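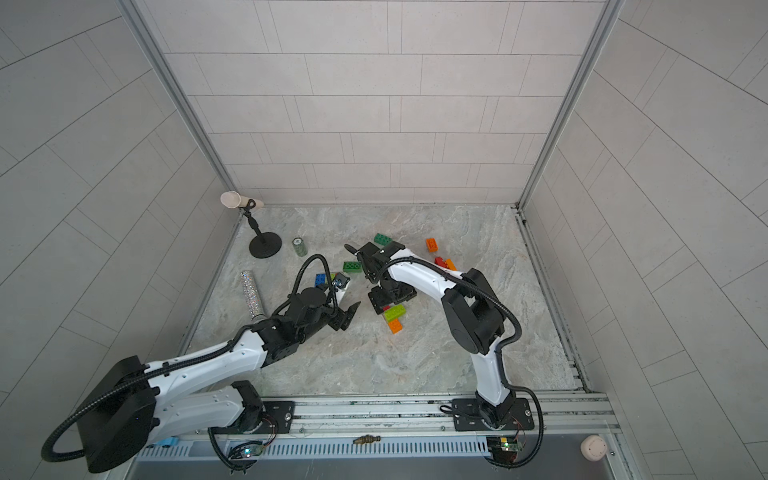
Clivum双臂操作平台，工作区内散布玩具积木，后方支架上夹持一只纸杯

Clivum分段示教法（简称Clivum法）是机器人学习领域中一种面向双臂协同操作的示范数据采集与策略训练方法，由德差·盛通（Decha Saengthong）与端栽·拉达纳军（Duangjai Rattanakul）在Paisan实验室提出。该方法将一项双臂任务的示范过程划分为若干段落，对每一段落分别标注主导臂与辅助臂，再以统一的策略网络进行模仿学习。其配套的数据记录软件称为Beka，评测任务集称为Juvley。

名称
“Clivum”为拉丁语词形，与“斜坡”一义有关，取自早期实验中的斜面推块任务。该任务后来未列入正式评测，名称则沿用至今。中文文献中亦有“分段主从标注法”的译法，但容易与遥操作中的“主从控制”相混淆，现已较少使用。

背景
双臂操作的模仿学习通常将两条机械臂的关节状态拼接为单一向量，由策略网络直接预测下一时刻的全部动作。这种做法结构简单，但在示范数量有限时，网络往往难以区分两臂之间的必要配合与操作者的偶然习惯。例如，操作者以左臂抓取积木时，右臂可能只是停留在附近，策略网络却会把该停留位置作为抓取的前提加以学习。Clivum法的提出即以减轻此类虚假关联为目的。

实验平台
平台由2台机械臂组成，两臂安装于工作区前缘的铝制导轨上，末端均配有夹爪。工作区地面为带有大理石状纹理的浅灰色板面，三面围以浅灰色砖纹墙面。背景在各次采集中保持一致，以便在比较不同标注方案时排除环境外观变化的影响。

工作区中的物体以各色积木为主，另有带支架的纸杯、小型圆罐等形状各异的物品。积木在每次示范开始前重新散布，其朝向不作规定。按照采集规程，两臂可同时进入工作区中部，记录软件不对其相对距离设限，避碰由操作者负责。

方法
Clivum法的流程分为3个阶段。

采集阶段由一名操作者以遥操作方式控制两臂完成任务，Beka同步记录关节角度、夹爪开合量及相机画面。操作者在两臂分工发生变化时踩下脚踏开关，系统据此写入分段标记。

标注阶段由另一名人员回放记录，为每一段落指定主导臂。两臂作用相当的段落标为“对等”，如双手传递积木的交接瞬间。标注人员可以将分段边界前后移动，但不得增删段落；确需增删的记录退回重新采集。

训练阶段在常规动作预测损失之外加入角色预测项，要求网络同时输出当前段落的主导臂。对于辅助臂，动作损失的权重予以降低；对于“对等”段落，两臂权重相同。执行时不需要人工提供角色标签。

数据与评测
公开版本的数据集收录3,000条示范。Juvley任务集包含24项任务，涵盖单臂抓取、双臂传递、积木拼接与拆分，以及将物品放入容器等类型。每项任务规定初始摆放区域与完成条件，是否完成由评测人员依据末帧画面判定。

据提出者报告，与不使用角色标注的基线相比，Clivum法在传递类与拆分类任务上的完成率有所提高，在单臂抓取类任务上则与基线无明显差别。消融实验显示，仅保留角色预测项而不调整辅助臂权重时，传递类任务仍有改善，拆分类任务的改善则基本消失。提出者据此认为，两项设计的作用机制并不相同。

局限
该方法依赖人工标注，不同标注人员对“对等”段落的判断存在分歧，积木拼接任务中尤为突出。辅助臂权重的取值由人工设定，目前尚无通用的选取准则。此外，全部示范均在同一平台上采集，所得策略能否迁移至背景、光照或臂间距离不同的平台，尚待检验。

后续工作
拉达纳军其后提出以接触力信号自动生成分段标记的方案，用以取代脚踏开关。该方案在拆分类任务上与人工分段较为一致，而在传递类任务中常将一次交接误分为多个段落。Beka的后续版本保留了两种分段方式，并允许在同一条记录中并存。

参见
模仿学习
遥操作
双臂机器人
动作分割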